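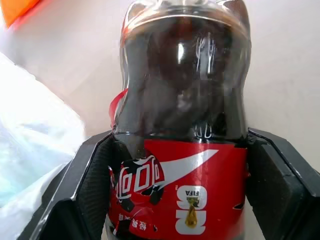 Evaluating the Bulov two-finger gripper kit for bottled beverages

Posted in: Equipment and Automation
Asked by: Mutau Beverage Stores, Operations Office

Our office has been asked to prepare a recommendation on the Bulov two-finger gripper kit, which would be used to move single soda bottles from a packing table into cartons. The kit would be fitted to an arm we already own. The supplier's quotation is 1169 dollars and covers the gripper body, one pair of fingers with pads, the wrist camera and its bracket, and the control software for the first year.

The bottles in question are of the contoured plastic type, with a narrow waist and a wrapped label below it. We handle them full and capped. The labels are not always in perfect condition when they reach us, and a proportion have creases or small tears. Our present suction tool does not hold well on these bottles, and we would like to retire it.

We would appreciate guidance on the following points. Should the fingers close on the label or on the bare plastic above it? Is the wrist camera adequate for clear bottles with a dark drink inside? Are the standard pads suitable, or should the softer set be purchased at the outset? Members who have used the kit for a full season are especially invited to respond.

Honeylyn Sison
Dela Peña Packaging Services

Our firm has operated four of these kits since June, on work very similar to that described. I will address the points in the order given.

Grip position. We instruct our staff to teach the grip on the label, below the waist. The label area on a contoured bottle offers the pads a broader contact than the shoulder, where the plastic curves away in several directions. When the fingers were taught too high, our bottles tilted during the lift. A damaged label is not in itself a reason to reject a bottle, but a raised or torn piece should be turned away from the pads where possible. On a few occasions a flap of label caught on a pad at release and the bottle was set down at an angle.

Closing force. The software ships with a default intended for rigid containers. It is too high for soda bottles. Reduce the setting in small steps, and test with full bottles from your own stock. An empty bottle will give you a misleading value.

Camera. The view from the wrist is very close, and a bottle held in the fingers fills most of it. This is acceptable for confirming that a bottle is present and that it stands upright between the pads. It is not suitable for locating the next bottle on the table. For dark drinks the greater difficulty is glare, as the shoulder of the bottle returns a bright streak of light that the software may mistake for an edge. We moved our lamps to the side and placed the station against a plain pale wall, and the false readings were much reduced. Please also keep plastic bags and other packing materials out of the camera's view while teaching.

Pads. The standard ribbed pads are sufficient. Ours are inspected every six weeks and wiped with a damp cloth at the end of each shift. We purchased the softer set and have returned it to the cupboard.

In summary, I consider the price fair for the hardware. The written manual is poor, and the section on force settings should be read together with the correction sheet posted on the supplier's support page.

Muria Line Support

Agree with the above on force. You did not state your daily volume. We run 400 bottles per shift on one kit and would not ask more of it, the fingers are slow to open. Also confirm that your arm has the correct flange before ordering, the adapter plate is sold separately and ours was late.

bottleneck_ops

We use suction for everything and have no complaints. Have you tried a larger cup?

Reply from Mutau Beverage Stores, Operations Office, January 8, 2021

Thank you to all who responded. A larger cup was tested last year and did not seal on the waist of the bottle. We have asked the supplier to include the adapter plate in a revised quotation, and will request a trial using our own stock before the order is placed.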